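Vosell – Guide de mise en place, version du 2026-01-12

Section 4. Préparer une scène à deux bras et lancer une série d'essais

Cette section explique comment on reproduit la méthode décrite dans le rapport du projet Urkodstead. La méthode compare deux stratégies pour manipuler un objet long en simulation : la saisie par un seul bras, et la saisie coordonnée par deux bras. Le lecteur doit avoir terminé la section 3 (installation du simulateur et vérification de la licence). Si vous avez sauté la section 3, les commandes ci-dessous vont répondre avec une erreur de chemin.

Le temps de préparation dépend surtout de votre machine. Pour une première fois, nous conseillons de faire la procédure entière avec 2 essais seulement, avant de lancer la série complète.

4.1 Ce qu'il faut avoir

– Le simulateur Vosell installé, avec le module Sterov activé.
– Le dossier de scènes « bloc_long », à copier dans votre espace de travail.
– Le fichier de graines aléatoires fourni avec le rapport. Il contient 369 lignes, une par essai.
– De la place sur le disque pour les images. L'enregistrement des caméras peut être coupé (voir 4.5).

Note. Le module Sterov calcule les contacts entre les doigts et l'objet. Sans lui, la scène s'ouvre quand même, mais les doigts traversent le bloc et les résultats n'ont pas de sens.

4.2 Charger la scène

1. Ouvrez un terminal dans l'espace de travail et démarrez le simulateur en mode pause.
2. Chargez le fichier bloc_long/scene_principale. La table, le sol et les deux bras apparaissent en même temps que l'objet.
3. Attendez que la ligne « scène prête » soit écrite dans le journal. Ne touchez pas aux curseurs avant cette ligne.
4. Dans le panneau Objets, sélectionnez le bloc et contrôlez que son grand axe est dirigé vers l'arrière de la table.
5. Dans le panneau Bras, vérifiez que les deux bras ont le statut « actif ». Un bras en statut « fantôme » est dessiné mais il ne produit aucun contact.

Attention. Ne déplacez pas le bloc avec la souris. Le déplacement à la souris change aussi légèrement la rotation, et cette rotation est ensuite gardée dans le fichier. Utilisez toujours les champs numériques.

4.3 Vérifier les pinces et les vues

La cause la plus fréquente d'une série perdue est une pince qui commence l'essai dans un mauvais état. Le contrôle se fait en mode pause, avec une vue rapprochée de pince et une vue générale.

1. Choisissez la pince droite dans la liste et envoyez la commande d'ouverture.
2. Regardez si les deux doigts sont écartés de façon symétrique. Si un doigt reste en arrière, rechargez le modèle de la pince ; il n'est pas nécessaire de recharger la scène entière.
3. Passez à la vue générale et approchez la pince droite du côté droit du bloc, sans contact.
4. Faites la même chose avec la pince gauche. Quand elle est cachée derrière le bloc dans la vue générale, il faut se fier à sa vue rapprochée et aux valeurs du panneau.
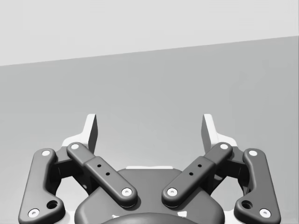 Pince ouverte, vue rapprochée.

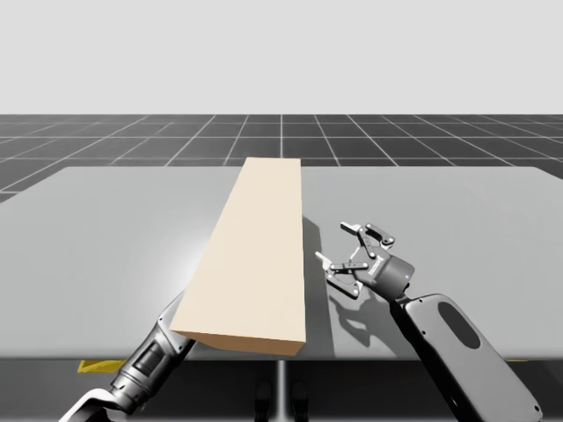 5. Lisez dans le panneau Contacts le nombre de contacts actifs entre chaque pince et le bloc. La valeur doit être zéro pour les deux côtés avant de démarrer.
6. Enregistrez cet état sous le nom « depart ». Tous les essais de la série vont repartir de lui.

Note. Les couleurs de la scène n'ont pas d'influence sur le calcul. Vous pouvez les modifier si vous entraînez aussi un modèle visuel, mais dans ce cas écrivez-le dans la fiche d'expérience, autrement vos images ne seront pas comparables avec celles du rapport.

4.4 Régler la stratégie de saisie

Le fichier strategie contient un seul paramètre obligatoire, nommé mode. Il accepte deux valeurs.

mode = simple : le bras droit essaie seul de saisir et de soulever le bloc. Le bras gauche reste dans sa position de départ.

mode = coordonne : les deux bras se placent de chaque côté du bloc. Le bras qui arrive le premier attend l'autre, puis les deux poussent vers l'intérieur et montent ensemble.

Pour le mode coordonné, réglez aussi les paramètres suivants :

1. attente_max : le nombre de pas de simulation pendant lesquels le premier bras accepte d'attendre. Dans le rapport, la valeur est de 1 000 pas. Avec une valeur plus petite, beaucoup d'essais sont arrêtés trop tôt et ils sont comptés comme des échecs.
2. regle_montee : choisissez « lazarevic ». C'est la règle Lazarević, qui compare la hauteur des deux poignets à chaque pas et ralentit le plus haut. L'accent ne doit pas être écrit dans le fichier, car le lecteur de configuration ne le comprend pas encore.
3. seuil_glissement : laissez la valeur par défaut pour la première série.

Attention. Le paramètre seuil_glissement a changé d'unité depuis la version d'avril. Si vous reprenez un ancien fichier de stratégie, effacez cette ligne et laissez le programme la réécrire.

4.5 Lancer la série

1. Faites d'abord le passage court : option essais = 2. Contrôlez que deux dossiers de résultats sont bien créés.
2. Ouvrez le journal du deuxième essai et cherchez le mot « retour ». Il indique que la scène est bien revenue à l'état « depart ».
3. Lancez ensuite la série complète avec le fichier de graines. Ne changez pas l'ordre des lignes.
4. Si le disque est petit, ajoutez l'option sans_images. Les positions et les contacts restent enregistrés.
5. À la fin, relancez la même série avec l'autre mode. Les deux séries doivent utiliser le même état de départ, sinon la comparaison n'est pas valable.

Le programme fait une sauvegarde tous les 24 essais. Après une coupure, on peut reprendre à la dernière sauvegarde avec l'option reprise. L'essai qui était en cours au moment de la coupure est refait depuis le début.

4.6 Lire les résultats

Chaque essai reçoit un des trois états : réussi, glissé ou abandonné. « Glissé » veut dire que le bloc a quitté la table puis a perdu le contact avec une pince. « Abandonné » veut dire qu'il n'y a pas eu de montée du tout. Le rapport compte les deux derniers ensemble, mais nous recommandons de les garder séparés dans vos tableaux, parce que les corrections à faire ne sont pas les mêmes.

Si vous observez beaucoup d'essais abandonnés en mode coordonné, regardez d'abord attente_max. Si ce sont plutôt des essais glissés, contrôlez que le module Sterov est actif pour les deux pinces et pas pour une seule.

Pour exporter le tableau, utilisez la commande décrite à la section 5.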